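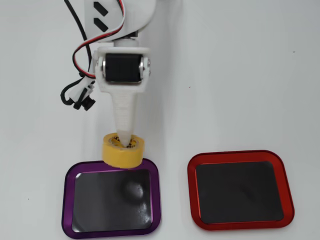

Last updated: January

My daughter had to write a school essay on Founders' Day in Elholm, and I ended up learning more than she did. We moved here two years ago and I only knew it as the day the bank is closed and the band plays outside the library.

The town had about 4,000 people when it split from Ladomton and set up its own council. The old council house burned down later, so most of the early minutes are gone. What we have comes from letters and one school register.

Her teacher, Elvia Galindo, asked for five paragraphs with easy words, and no copying from the town website. My daughter's first draft was mostly about the food stalls. We kept one paragraph of that - it is part of the day, after all - and used the rest for the vote, the first school and the flag.

The flag part took longest. One book says the two stars stand for the two rivers. Another says they stand for Elholm and Ladomton. She put both in and said which book each came from.

She reads it in class next week. I'll type it up here after that if she lets me.

14 shares | 2 comments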